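Float Trip Questions, Answered
Updated Jun 30, 2020

I get the same emails every week once the water warms up, so I finally sat down and typed out my answers. I run one drift boat out of Bonville, by myself, and I answer my own phone (slowly, in June). If your question isn't on this page, send it over and I'll probably add it.

Where do we meet?
At the gravel lot behind the Flonus bait shop in Bonville. Look for the green drift boat on a trailer with a dent in the left fender. Please don't follow your GPS down to the river itself, it'll send you to a private gate and you'll have to back up a long way!

What time do we start?
In June I like to be on the water by first light. I know, I know. But the browns shut down when the sun gets over the bluff, and after that we're mostly fishing for smallmouth, which I love but maybe isn't what you drove four hours for. If you want a smallmouth day, tell me and we can meet after breakfast like civilized people.

How far do we float?
My usual trip is 10 miles, from the Bonville ramp down to the Cadwaladr access. When the river is low I cut that down, and we take out early at the old ferry landing. I make that call the night before and text you.

What flow is too high?
Depends on what you want to do. I had a great day last week with the gauge reading 653. At 781 the next morning it was still perfectly safe to float, but the gravel bars where I like to stop and wade had gone under, so we threw streamers from the boat all day and my arms knew it. Much above that and I'll call you to move the date. You don't lose your deposit when I'm the one who cancels.

How many people can come?
Two anglers plus me. I've been asked to squeeze in a third a bunch of times and the answer is still no, there just isn't a seat. Kids are welcome if they can sit in a boat for half a day and will keep a life jacket on.

Do I need my own gear?
Nope. I carry 5-weights and 6-weights for trout and a heavier rod for big streamers. Bring your own if you'd like, I enjoy seeing what people fish with. I'm a sucker for old fiberglass, so if you've got one in the closet, bring it along and let me cast it at lunch.

Waders or wet wading?
For this tailwater, waders, even in June. The air can be in the nineties and the river will still make your ankles ache. Rubber soles only in my boat please, no studs. I refinished the floor over the winter and I'd like to enjoy it for one season.

What flies do you use?
For trout this time of year it's mostly scuds, small pheasant tails, and a sowbug pattern I tie myself that looks like dryer lint. Early and late I'll put you on a streamer I call the Skatuvholm, which is olive over white and way too big, and it has moved the best fish in my boat 3 years running. I sell them at the ramp if you lose your heart to one. I won't sell you my last two.

Do you keep fish?
I don't keep trout on my trips. Barbless hooks, wet your hands, quick picture, back it goes. If you want fish for supper I'm happy to point you to some good bank spots where you can do that on your own time. Check the current regulations before you go, they change by section.

Do I need a license?
Yes, and a trout permit too. Buy them before you come. Cell service at the lot is one bar on a good day and I have watched people stand on their tailgates trying to load the website while the fish were eating.

What's for lunch?
Sandwiches, chips, fruit, and whatever cookies I made. Tell me about allergies when you book. I don't bring alcohol. You can bring a couple of beers for the afternoon, cans only.

Can I charge my phone on the boat?
Sure! I keep a power bank in the dry box under my seat, along with the first aid kit and the spare sunglasses. Bring your own cord if your phone takes something odd. And put the phone back in the box when you're done with it, the river has plenty of them already.

What about tips?
Never required, always appreciated. So is an email with your fish pictures, I'm usually on the oars and miss the good ones.

How do I book?
Email me two dates that work and how many people are coming. Weekends in June go first. Weekdays are easier, and quieter on the water too. 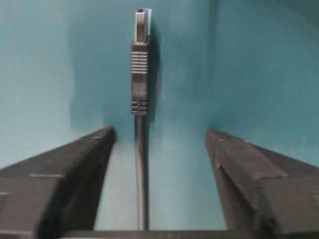
USB cable, Type-A end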